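Home | News | Events | Contact

9/3/22
By the Numstead IT desk

Patient records at the Gritau clinic move to the Gollora system in November. All 619 staff accounts will be copied over, but passwords will not, so please set a new one at first log-in. 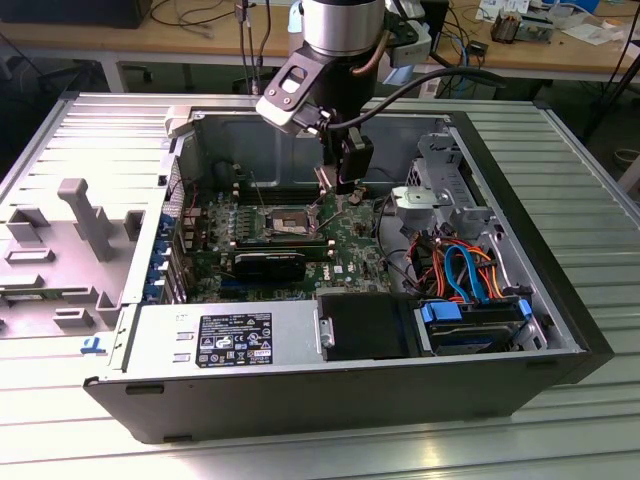 One ward clerk asked whether old appointment letters would still open, and was told they would, as read-only files.

Training is at Ashour House in groups of 11. More than 43 places have gone already.

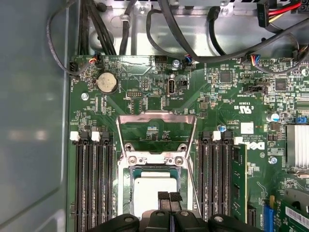 Anyone on nights can book a morning slot through the desk on extension 79.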